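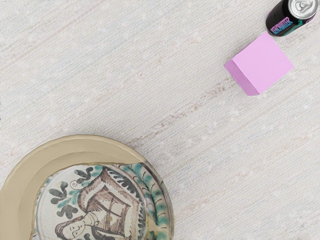 Visit to Mornach, planning and perception group, April

The morning was given over to Pendano, the in-house planner for tabletop picking. Everything is tried in simulation first. Each test layout is drawn from a library of 154 household objects, plus plain coloured cubes, and rendered from directly overhead. Table textures are swapped between runs.

Perception was the weaker part. A can lying on its side is fitted as a cylinder, and the printed graphics disturb the edge detector. Painted plates are worse – the segmenter tends to split rim and well into two objects. Items that run out of view are kept in the set, with the hidden part passed to the planner as unknown space.

The planner samples 200 grasp candidates per object and keeps 19 after the collision check. A replan starts if 3 in a row fail. I asked about logging: seeds and scene files are stored, contact forces are not.

After lunch we saw the Dundico driver layer, at present a thin wrapper with a watchdog. Source access is still under discussion.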